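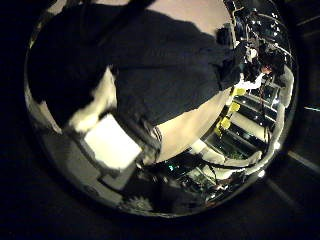
13 September 2019

Calibration again, all morning. The mirror method needs one good picture of the chrome from each arm position, and the wrist camera has to be close enough that the thing fills most of the image without losing too much of the rim. I took 15 positions before lunch and kept most of them. The hard part is the highlights. Along the upper curve the ceiling lights come out as a scatter of small white points, and those are what the fit should be using, but there is one much bigger bright spot on the right, below the middle, and the detector goes for it every time. It sits where the glass and rails reflect, so I can't say from one picture whether it is a lamp or a bounce off a pane. I masked it by hand and ran the fit again. The error came down from 5 pixels to 2, so the mask stays until I have something better.

The idea, written down properly for once so that I can stop explaining it to myself: if the camera sees a round mirror of known size, the outline gives its position relative to the camera, and the reflected lights give directions to things that don't move. Do this from enough arm positions and the offset between camera and wrist should fall out of the numbers. No printed board, no person holding a target at odd angles. Torker was set up around a printed board and everyone here is used to it, but it goes out of tolerance whenever the camera is knocked, and then someone loses an afternoon.

The outline fit is in better shape than I expected. On the right and lower edges the rim is a bright line against a nearly black surface and the fit locks on at once. The left edge is the weak one. Dark clothing reflects right up to the boundary there, and all the fit gets is a thin gray line. I tried lowering the threshold and it began finding edges in the folds of the cloth. So for now I weight the right side more heavily and accept that the center will be pulled a little that way. With the top missing from the image as well, the fit is working from less than a full circle. I should work out how large the pull is and write the number down. I keep putting that off.

Eskil Nygård called from Udport after lunch. He has been through the June data, all 588 pictures, and he agrees that the drift is in the reflection part and has nothing to do with the arm. His view is that I treat the mirror as a perfect sphere and it may not be one near the rim, and that I should throw out any light point too close to the edge. I said I would lose a good part of the points that way. He said better few and right. I didn't have an answer ready — I think he is correct, but I want to see it in the numbers before I change the code.

Ran his version at three. With the edge points dropped, the rotation settled down and repeated well over two runs. The translation got slightly worse along the viewing direction. That makes sense, as the points near the rim were the ones with the most to say about distance. It may be possible to keep them and give them a low weight. I'll try that tomorrow on the same set, no new pictures, so that only one thing changes.

Other matters. Nyberg still hasn't sent the measurement report for the mirror, and without it the diameter I use is the one I took with calipers myself. If that is off, every distance is off with it by the same share. I wrote to them again and kept it polite. The Stindanent draft is due and the results section is two paragraphs and a table with blank cells. I filled in the row for the printed board, using the old runs, and left the mirror row open. I don't want to put today's figure in on the strength of one morning and a hand-drawn mask.

Also need to decide about the mask. A hand mask is fine for me but useless to anyone else who wants to run this. The plain way would be to reject any highlight above a certain area, and from what I have seen so far that would catch the big one and leave the small points alone. A second way is to take each position twice with the exposure changed, but that doubles the time on the arm.

Left at six. Arm parked, data copied to the second drive, notes on the bench. Bring the good calipers tomorrow.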